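World > Dispatches > Visits

Saturday, February 15, 2020

Parnuvik's finance ministry held an open day, and 49 of us came to see where the money isn't. The tour began 30 minutes late. Our guide blamed the budget talks upstairs.

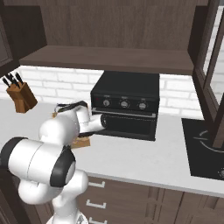

The debt office came next - three desks and a very large safe. A clerk said the Reddale loan would be repaid by September. Asked which September, he offered us coffee.

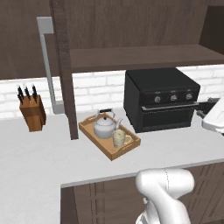 The Simik party, which props up the coalition, had a leaflet stand by the exit opposing foreign lenders. I took one. It was printed abroad.

19 comments | 3 shares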